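The Rule Book by the Door
By Theda Mühlbauer

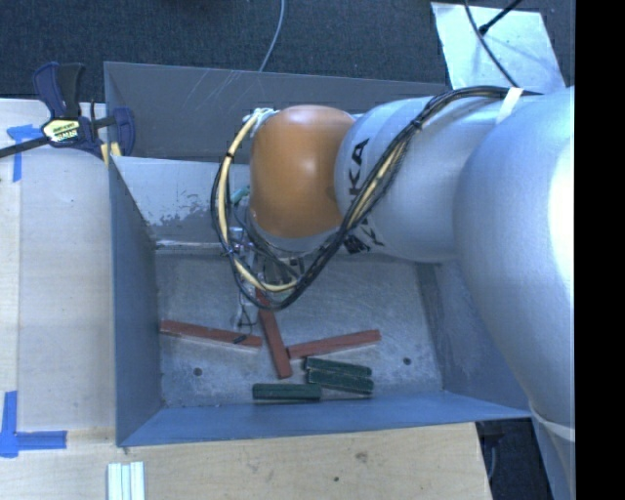
When Behrouz Parsa took over the bin-picking cell at Salard, he inherited a three-ring binder with 55 rules in it, and I don't believe I've ever met a man so happy to throw things away. He kept 9. They fit on one sheet, in type big enough to read without glasses, and the sheet hangs by the door where you can't help bumping your shoulder on it.

I spent a long December morning with him over very strong tea, and we got through maybe half the sheet, mostly on account of me asking questions (he is a patient host). The first rule is that you never reach into the bin while the arm has power, even if it's been standing still since breakfast. A stopped arm may only be waiting for its next instruction, and Behrouz would like everyone to think of it that way.

The second rule is about tape. Where a fixture belongs on the table, you mark the corners, and if you have to shift it you pull the old tape up before you lay any new. Uthai Wongsuwan, who trains the newcomers, once lost a whole afternoon to two sets of marks a finger's width apart, and he still winces telling it! Clamps get a tug by hand at the start of every shift.

Then come the cables, and here I got quite an education. A cable on a moving arm needs enough slack for the farthest reach and no more, and the only way to check is to run the full motion slowly and watch the loop the whole way round, including the poses you hardly ever use. Hildegard Albers wrote that one. She also wrote the one about the log, which asks for a line every time somebody changes a speed, a grip or a starting layout, with initials. The log had reached entry 2542 when I visited, and number 769, in her handwriting, says only "slower, please."

I asked Behrouz whether the sheet would ever grow again. He said people at the Ermont site want a rule about drinks near the controller, and he thinks they're probably right, but something else would have to come off first. We looked at my tea, and he moved it to the windowsill.

Shared 55 times | 3 comments

Heike Frerichs
We did the same with our binder at Camacho and I still miss the index. Lovely piece though.

trulano_fan
What happens to the log when the initials are unreadable? Asking for my whole department.

old_fitter
Tug the clamps at the end of shift too!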